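Frequently asked questions about your stay at Flindusitz guest rooms

When can we arrive?
Rooms are ready from 14:00. If you come earlier, you may leave your bags in the hall and take a walk to the lake. After 21:00 the front door is locked, so please write to us before and we will send you the door code.

Do you have parking?
Yes, behind the house, and it is free for guests. The entrance is narrow. Larger vans should use the public place beside the church, 300 metres down the road.

Is breakfast included?
Breakfast is included in all rooms except the attic flat, which has its own kitchen. We serve it from 7:30 to 10:00. Please tell us one day before if you do not eat bread with gluten, the baker delivers only in the morning and we cannot change the order later.

Can I bring my dog?
One dog per room is welcome — the price is 14 euros for the whole stay, not per night. Dogs may not enter the breakfast room.
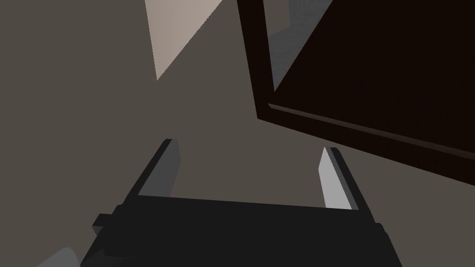
Computer rendering: gripper with two fingers, dark grey.

How do I reach you without a car?
Take the train to Mendus and then bus 47 to the last stop. The bus goes every hour until the evening. On Sundays and holidays there are only a few, so look at the timetable first. A taxi from Mendus is possible but must be ordered by telephone.

Do I need to pay a deposit?
For one or two rooms, no. For the whole house we ask for 1,000 euros, and you pay the rest on arrival. We take cards and cash.

What if I must cancel?
Until seven days before arrival you pay nothing. After this we keep the price of the first night. If we can give the room to other guests, we return this money also.

Is the lake good for swimming?
Yes, usually from the end of May. The water is cold and gets deep after a few steps, so small children should stay at the flat beach on the south side. It is around 20 minutes on foot.

Is there internet in the rooms?
There is Wi-Fi in the whole house, but in the attic it is slow. The password hangs by the key board.

Prices and rules on this page are valid from March 2019.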